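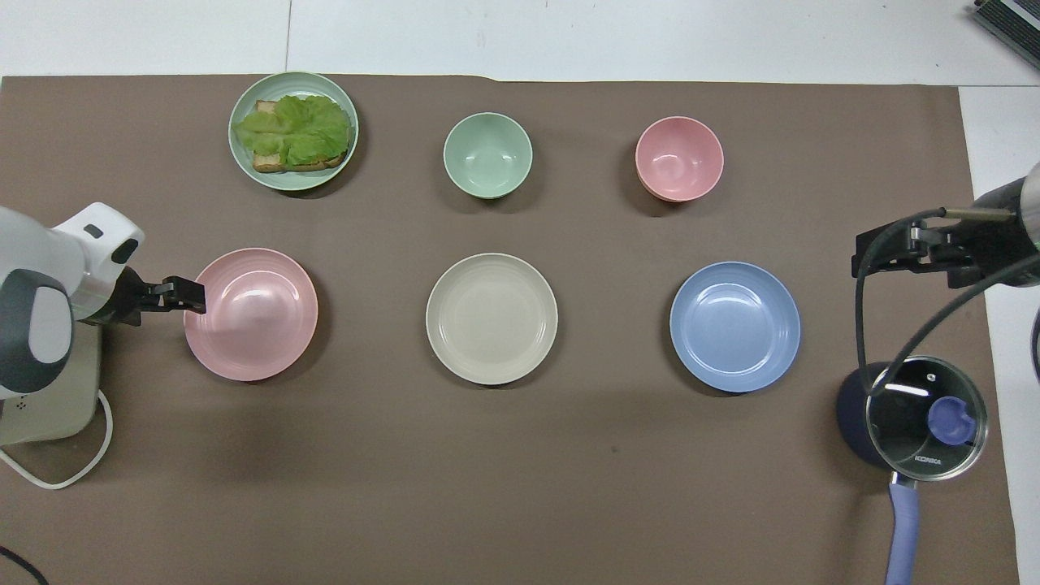

Lunes, 7 de mayo de 2018

Comparativa de controladores para las pinzas de dos dedos, vajilla sobre mantel de papel. Cierre a 2,000 pasos con Pomeck y a 1,357 con Menik; mismo script en los dos brazos.

- Platos: agarre por el borde. La entrada lateral da menos margen que la vertical - revisar el offset de muñeca con Igor.
- Cuencos: pendientes. Harvey propone bajar la velocidad a 478 antes de tocar el par.
- Brazo derecho con el plato azul claro en pinza, algo inclinado; el izquierdo sobre la tostadora.
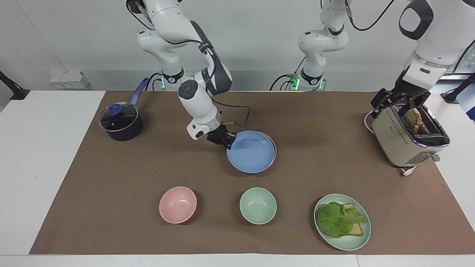 ## Pendiente

- Repetir con límite de 4,000 pasos.
- Recalibrar la cámara de cabeza.
- Pedir a Hong almohadillas de repuesto.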